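Newsletter > Round the House > Bits and Pieces

Clear shelves, and why I've gone off my old ones

I've finally given in and bought a see-through panel for the alcove! Regular readers will remember the dark shelf I moaned about all last winter (the one that ate every bit of daylight and showed each speck of dust). It went to a neighbour in April and I haven't missed it once.

I'd gone back and forth between glass and acrylic for weeks. Glass feels lovely and doesn't scratch if you look at it funny, but it's heavy and I'm clumsy. Acrylic is lighter, and the Grasano shop in Pukville will cut it while you wait, for about 200 all in with the brackets. I dithered so long they started saying hello to me by the till.
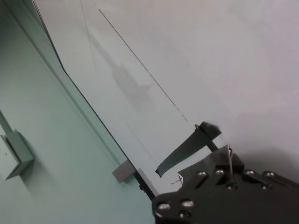

Clear panel, pale background, and a hint of green showing through.

What I love is how little it changes the colour of a room. You do get that faint greenish tint against anything pale, but I rather like it – a bit like looking through a clean fish tank. If your walls are cream it might bother you more, so hold an offcut up first.

For cleaning I use warm water with a drop of washing-up liquid and a soft cloth, then a dry one. Keep kitchen roll well away from acrylic, it leaves tiny scratches. Next month I'm tackling the bathroom cabinet, wish me luck!

Comments (3)

vamari_mum: Ours is glass and I'd never go back.

Radwan Road: Do the edges need sanding?

teapot2: Mine went cloudy after I used window spray, so be careful.

Contact us | Back to top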